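Unit 4: Seam strength and zipper setting in small sewn goods
Course notes, Gakbridge Textile Workshop. Prepared by Hatice Canpolat

4.1 Seam allowance

The allowance is the fabric between the stitch line and the raw edge. If it is too narrow, the yarns slide out of the weave under load and the seam opens even though the thread is intact. This failure is called seam slippage. It is most common in smooth filament fabrics with a low yarn count.

Thread breakage is a separate failure. The stitches part and the fabric is undamaged. Record which of the two occurred before calculating anything, as the remedies differ. Slippage calls for a wider allowance or a bound edge. Breakage calls for heavier thread or a shorter stitch.

4.2 Estimating seam strength

For a plain lockstitch seam, a first estimate is

S = n × t × k

where n is stitches per inch, t is the loop strength of the thread in pounds, and k is a factor for seam type. Use the k values in Gezer's table (Unit 3 handout). The estimate fails at high stitch density, where needle holes begin to perforate the cloth.
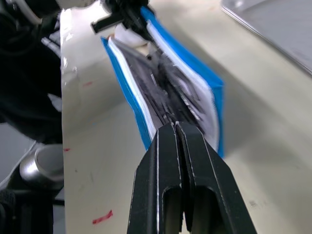 4.3 Zipper ends

Load on a closed zipper is shared along the tape. Load on a partly open zipper collects at the slider and at the lower stop. Bar tacks go across both ends of the tape, clear of the coil. Tack length should cover the full tape width plus 2 mm each side.

Set the tape with the coil closed. Tape that is stretched during sewing will recover afterward and leave a wave in the panel. Pressing will not remove it.

4.4 Lab work

Each pair prepares one set of strips at 50 mm width and tests to failure. Berkay Kocabaş will demonstrate clamp alignment. A strip that breaks inside the jaw is discarded and repeated. In the April trial the highest plain seam reading was 145 pounds, on doubled canvas.

Reading for next unit: Yüksel, Janstead notes, page 52 to the end of the section on bindings.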